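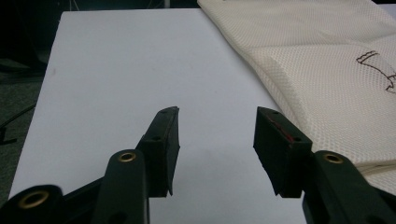
How often should a shared white board be wiped if people are to keep using it?

At the end of each working day, according to the offices we studied. Boards wiped daily were written on more than boards wiped weekly, and people complained less about old notes.

Figure 1. Part of a large white board.

4. Shared boards and the problem of old notes

Most earlier work on shared writing surfaces looks at what people put on them during a meeting. Less has been written on what happens to the notes afterward. In our interviews this was the main topic staff wanted to discuss. A board of the kind in Figure 1 gives a group a lot of room, but the room is soon used up if each group leaves its notes for the next.

We collected 694 written replies from staff at Zostier and Findcombe, two firms that keep boards in open areas and do not assign them to teams. The survey closed on 27/06/2023. Follow-up interviews were held in July by Ward Van Damme, who had not taken part in writing the survey.

4.1 Reluctance to erase

The most common reason given for not using a board was that it already had writing on it. Staff were unwilling to erase notes when they did not know who had made them. One reply from Findcombe read, "It might be somebody's whole afternoon." Others wrote in the corners, and a few went back to their desks and used paper. Managers were no more willing to erase than anyone else.

"Do not erase" notes made this worse. They rarely had a name or a date on them. At Zostier one such note had stayed up so long that the ink could not be removed with a dry cloth, and the board was later replaced.

4.2 Wiping schedules

Boards at Findcombe were placed on one of two schedules. Under the first, the evening cleaning staff wiped each board at the end of the day. Under the second, the boards were wiped every 7 days. Anyone who wanted to keep notes could take a photograph or copy them out. Exceptions had to be signed and were good for 3 days.

Use rose on the daily boards and stayed flat on the weekly ones. Complaints about lost work were few on both schedules and came mainly from staff who had missed the announcement. Faustino Tapia, who ran the office trial, noted that signed exceptions were requested less and less as it went on.

4.3 Limits

Both firms are office employers with fixed desks, and the results may not carry over to schools or workshops. We did not record what was written, so we cannot say if the content changed along with the amount. Marker quality also differed between the two firms, and we made no correction for it.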